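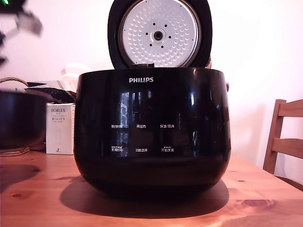
The rice cooker, lid open. Touch labels are on the lower front.

# altov-rice-notes

Notes, label translations and cooking log for the rice cooker in the Altov shared kitchen. Plain text and CSV only. Last full pass over the files: April 7, 2018.

## What this is

The cooker is a black Philips with its front labels in Chinese. Most people who use the kitchen don't read Chinese, and for a long time the only guide was a sticky note that said "bottom right = go". This repo replaces the sticky note.

It holds three things:

- a table of the front labels with English next to them
- a log of 31 batches, with rice type, amounts and a short comment
- cleaning notes for the lid plate and the pot

It is not a manual. We never had the paper one, and the times in the log are ours.

## Front labels

There are six labels in two rows, printed straight on the shiny front. They are small, and window glare makes them harder to read, so it helps to turn the cooker a little or keep the printed table next to it.

Upper row, left to right:

- 预约时间 - preset time (delayed start)
- 再加热 - reheat
- 保温/取消 - keep warm / cancel

Lower row, left to right:

- 烹调时间 - cooking time
- 功能选择 - function select
- 开始烹调 - start cooking

The left and right labels in the lower row each have a line of even smaller text above them. It is not in the table yet. If you can read it comfortably, please send a change to `labels.csv`.

Keep warm and cancel share one label. Several comments in the log come from people who wanted to stop a batch and found the rice still being kept warm later. Check what state it is in before you walk away.

## Files

- `labels.csv` - label text, row, position, English
- `batches.csv` - one line per batch
- `cleaning.md` - the longer version of the section below
- `card.txt` - one-page version for the cupboard door, prints on letter paper

## Columns in batches.csv

- `batch` - 1 to 31, in the order they were cooked
- `rice` - name on the bag, or "unlabeled"
- `rice_g` - dry weight in grams
- `water_g` - water weight in grams
- `soak` - yes or no
- `rest_min` - minutes with the lid shut after cooking
- `comment` - free text, left as written

Weights come from the kitchen scale, which reads whole grams. Water was weighed after rinsing and draining, so a bit of extra water stays in the rice and is not counted. We didn't correct for it.

The most common batch is 700 g of dry rice. The largest amount of water in the log is 1225 g, used with brown rice in batch 22. That one came out fine but spat a lot from the steam vent, and the comment says to do it in two rounds next time.

Rice from the Bekari grocery makes up most of the rows. There is a short run of Kovalchuk short grain near the end. It is stickier and does better with less water than the Bekari jasmine.

## Before you cook

1. Take the inner pot out and fill it away from the cooker.
2. Rinse the rice in a separate bowl. The metal colander scratches the pot, so keep it out of there.
3. Wipe the outside of the pot dry.
4. Look inside the cooker for stray grains.
5. Set the pot back in, level the rice, close the lid.

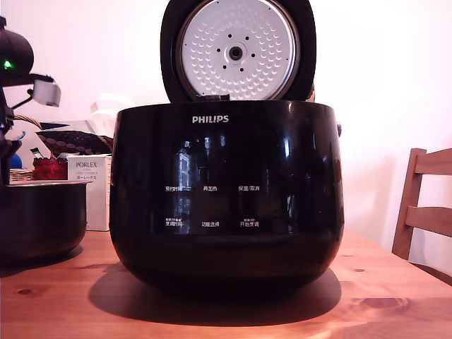

Give the table a quick clear while the pot is out. Coffee gear tends to end up next to the rice things, and a pot full of water needs a free spot to sit. The table is light wood, and wet rings stay on it, so use the cork mat from the drawer (the Ikia one, with a corner missing).

## Cleaning

Unplug the cooker and let it cool with the lid open. Then:

- Wipe the round plate inside the lid with a damp cloth. Starch collects between the dimples, so follow the rings around.
- Go over the metal fitting in the middle and the small holes around it with a soft brush.
- Dry the hinge area at the back. Water runs down there when the lid is raised.
- Wash the pot with a sponge and dish soap. No steel wool.
- Leave the lid open for an hour before you put it away.

The glossy shell shows every fingerprint. A dry cloth takes most of them off.

## Known gaps

- 4 rows have no water weight. They are left blank and should be skipped if you work out ratios.
- `soak` was added in June, after the log was started, and the earlier rows were filled in from memory.
- No porridge, no steamed vegetables, no cake. Rice only.
- Comments are from different people with different taste. One person's "too soft" is the next person's "good" - see batches 9 and 10, which used the same amounts.

## Adding a batch

Add a line at the bottom, use the next number, and don't round the weights. Leave a field blank if you didn't measure it. Failed batches are welcome.

## License

Use it however you like.

3 comments · 12 shares

Related

- altov-kettle-descaling
- altov-cupboard-labels
- Water ratios for Bekari jasmine
- Coffee grinder settings, shared kitchen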